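Walus build: your questions

What is Walus?
My hand-held gripper, built at home over two winters and meant for folding clothes. Dark knits are the hardest — the folds barely show up.

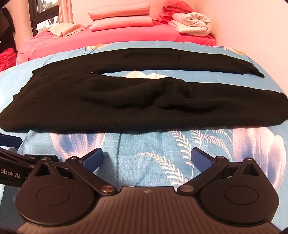
I practise on the bed because I've no bench long enough.

What did it cost?
I stopped adding up at £71, and that was only the screws and pins! 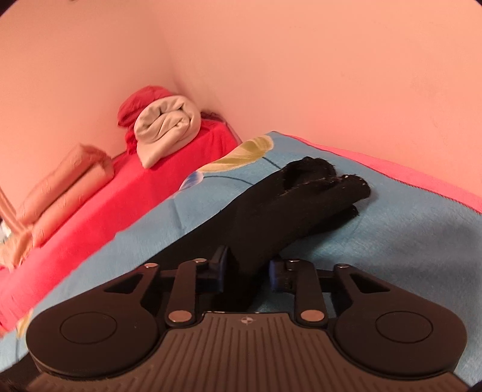
Eleni Petek wrote in to say her own pads slipped on wool until she roughened them with fine sandpaper.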